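Shoes off at the door, do you supply slides for guests?

stullmont_jo
We had the floors redone in December and went shoes off for everybody. Family is fine with it. My question is about guests. My mother-in-law won't walk around in socks because she slipped once at her sister's place, and she has a point. Do you keep house slippers for people or let them bring their own? We have 10 coming for dinner next month and I don't want a pile of footwear in a four-foot entry.

Pitel36
We keep a basket. Four pairs, two big and two small. Anyone who wants them takes them. Most people stay in socks.

Sipho Buthelezi
Growing up we always had spare slippers by the door and you were handed a pair before you sat down. I still do it. Get the kind you can rinse off. The fuzzy ones hold smells and you can't get them clean after a few wearings.

drostton_dad
I think making guests take their shoes off is rude, sorry. You invite people over, they dressed for it, and the shoes are part of that. Put a good mat down and mop the next day.

stullmont_jo
I mopped the next day for 36 years of carpet and vinyl, so to speak. With the new finish I'd like to keep grit off it. One small stone under a heel and you have a scratch.

Eyvindur Hafþórsson
Where I'm from you would not walk into a house in your shoes, so I don't see the rude part. Warn people when you invite them and the problem goes away. They'll wear decent socks.

On the slippers, I agree with Sipho about the rinse-off kind. We use plain slides with one wide strap. They fit over socks and a size too big doesn't matter much.

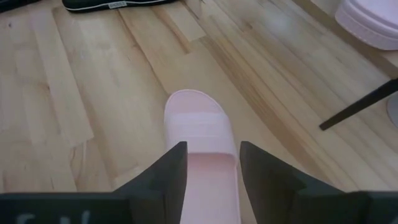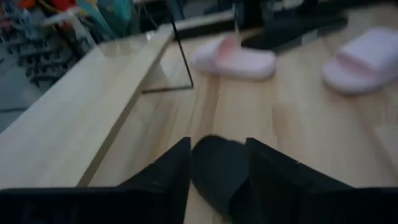 One pink, one dark gray.

We sort ours by color, pink for the smaller sizes and gray for the larger, so people don't have to turn them over looking for a number.

Pitel36
Do they leave marks? I had a black pair that scuffed my kitchen.

Eyvindur Hafþórsson
Not so far. Wipe the bottoms now and then. It's the sand stuck to them that does the damage.

shezi_k
Slides on stairs are a bad idea for anybody unsteady. My aunt uses a closed slipper with a back and a rubber sole. For the mother-in-law I'd buy one pair of those in her size and leave it at your house.

Sipho Buthelezi
Agree with that. Slides are fine on one level.

drostton_dad
Still not doing it at my house. But a chair by the door would help if you insist. I can't untie boots standing up.

stullmont_jo
We can fit a narrow bench if I move the coat rack. Going to get the closed pair for her and a few slides for the rest. What do you do about wet boots, tray or towel?

Pitel36
Tray. Get one with a lip.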